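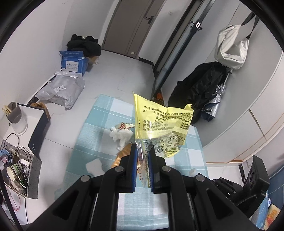 4. Small rubbish on small tables

4.1 What counted as rubbish

The main log holds 1,272 items taken from the tables of 56 households in Undmont, most of them in the Cronin flats and the terraces behind. By item we mean anything lying on the table that the household, when asked, agreed it did not want. The second half of that sentence did more work than we had planned. Our first coding sheet, drawn up in October in an office with a very tidy table, had a single column headed "waste". It lasted one evening. A sweet wrapper with a telephone number written on the back is not waste, and neither, we were told with some force, is the wrapper from a biscuit that somebody means to buy again.

We therefore adopted the Enen scheme, which divides table objects into resident, visiting and spent. Residents live on the table and are expected to be there tomorrow: cups of chopsticks, the salt, the cloth itself. Visitors come and go with a meal or a job. Spent objects have finished what they came for and are waiting to leave. The scheme was devised for workshop benches and it shows, with a good deal of attention to swarf, but it moved indoors with little trouble. We dropped the swarf.

Spent objects were further coded as film (wrappers, sachets, the peel-off lids of things), tissue, shell and peel, and other. Film and tissue between them made up most of the log. Shell and peel were seasonal and confined to households that liked tangerines. Other contained a single earring back and a great many bread tags.

4.2 How the items were recorded

Logging ran from October and closed on 12/24/18, a date chosen by the project calendar and regretted by every household that had been asked to carry on eating normally until then. Each table was cleared by a member of the household at a time of their choosing, one item at a time, starting wherever they liked. The instruction to take one item at a time was the least popular part of the protocol. People do not clear a table this way. They sweep the lot into a cupped hand, or gather the four corners of something and carry it off, and several participants regarded the slow version as a form of penance.

We kept it all the same. The order in which people choose to pick things up is hard to recover from a sweep, and order was what we wanted. For each item the log gives its category, its place in the sequence, whether it touched another item, and whether anything had to be put down again. This last field was added after we found that a fair number of wrappers were lifted, inspected and returned to the table because they proved to contain half a biscuit.

Coding was done by 2 readers working separately from the same records. Disagreements were settled by conversation and, on the matter of whether a folded tissue is cleaner than a balled one, were not settled at all. The affected items are marked in the log as disputed.

4.3 Film

Film is the awkward category. It weighs next to nothing and takes up far more room than it needs. A wrapper that once fitted closely round a small cake will, when empty, occupy the space of a fist, and will go on trying to do so in the bin. It is usually printed on most of its surface, so it catches the eye long before a tissue of the same size; it is also the category that households were most likely to describe as "just one or two" when there were more than that on the table.

We had expected wrappers to be taken first on grounds of brightness. In the households with plain tables they were. On patterned cloths the result was less tidy. A check or plaid gives the eye plenty of edges to be going on with, and white tissue, which one might suppose would disappear among pale squares, was often removed ahead of the film. Participants explained this by saying that tissue was "worse". Asked worse than what, they said worse than wrappers. We recorded this as a hygiene judgement and moved on.

The grip people use on film deserves a sentence or two, having taken up most of a meeting. A stiff wrapper is taken by a corner. A soft one is pinched somewhere in the middle, so that the plastic gathers at the pinch and the rest of the sheet fans out on either side of it. The second method is more secure and produces a larger object, which then has to be persuaded into the bin past the objects already there. Figure 4 shows film held in this way over a cloth that still has its tissue.

Figure 4. Yellow snack wrapper pinched at the middle, above a plaid tablecloth. Crumpled tissue and a smaller torn wrapper lie on the cloth; the grey cup of chopsticks near the far left corner is coded resident.
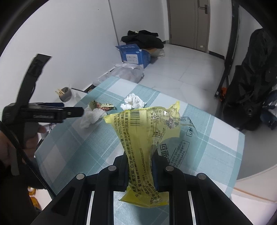

Should wrappers and tissues be cleared from a table together?

They can be, provided both are going into general waste. Where film is collected separately, take the wrappers first and the tissues afterwards, so that food-soiled paper does not end up in with the plastic.

4.4 Tissue

Tissue behaves better than film. Once crumpled it stays crumpled, and it can be lifted from any side. Its difficulty is social. A wrapper is plainly empty and could have been left by anyone, whereas a used tissue belongs to somebody, and people are slow to pick up one that is not theirs. In shared households this had a measurable effect on order: the person clearing would take their own tissues early and leave the rest until last, by which time the owner had sometimes been called in from another room.

Flat tissues are a separate problem. A square of tissue lying open on a cloth may be spent, or may be a visitor, put out under something that has since been eaten. Our coders treated flat pieces as spent if the household did. The household often had to look at it for a while first.

4.5 The last item

Most tables in the sample were never entirely cleared of spent objects. There was a last item, generally a scrap of torn film from the corner of a wrapper, and it stayed. We do not think it was overlooked. In several records the participant's hand goes past it more than once. Our preferred explanation is that a torn corner falls below the size at which a separate trip to the bin seems worthwhile, and that the cloth will be shaken eventually. The Gerkalex survey of office kitchens reports something similar under the heading of "residual fragments", and proposes a smaller bin nearer the table. We put this to our participants. Around 4 in every ten liked the idea of the bin, and the others asked where it would go, given that there was already something there.

Tear strips account for much of this residue. A packet designed to open along a line produces two spent objects where there was one, and the smaller of them is nearly always dropped where the packet was opened. We counted a strip as a separate item only if it had come fully away. Strips still attached by a thread went with the parent wrapper, as did, in most cases, the crumbs.

4.6 Limits of the log

The log says nothing about how long an item had been on the table before it was lifted. We asked, and stopped asking. Replies ranged from "since lunch" to a general account of the week, and in households of more than one person the question tended to start a discussion that outlasted the visit. Age is therefore left blank throughout, and readers wishing to compare our figures with studies of turnover should bear in mind that

some of these wrappers may have been very nearly resident.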